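royal icing crusting too fast
Baking > Cookies & Decorating

dorura_bakes
Nov 2, 2018
Flooded 2 dozen rounds last night and the icing crusted before I could drop the dots in. Craters everywhere. Using Clinorar meringue powder. Too thick?

havutby8
Sounds thick. I go 15 seconds, never less. Add water by the spritz.

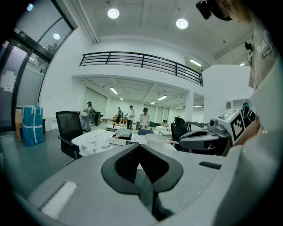 busy room, gray shirt on the right

mendoza389
Disagree, 15 is soup on a small round. Its the air. Turn the fan off and do 8 cookies at a time, not the whole tray

havutby8
Never had soup. Different powder maybe

dorura_bakes
Fan WAS on, ugh. Trying agian tonite with a drop of corn syrup

mendoza389
corn syrup wont dry hard, dont stack them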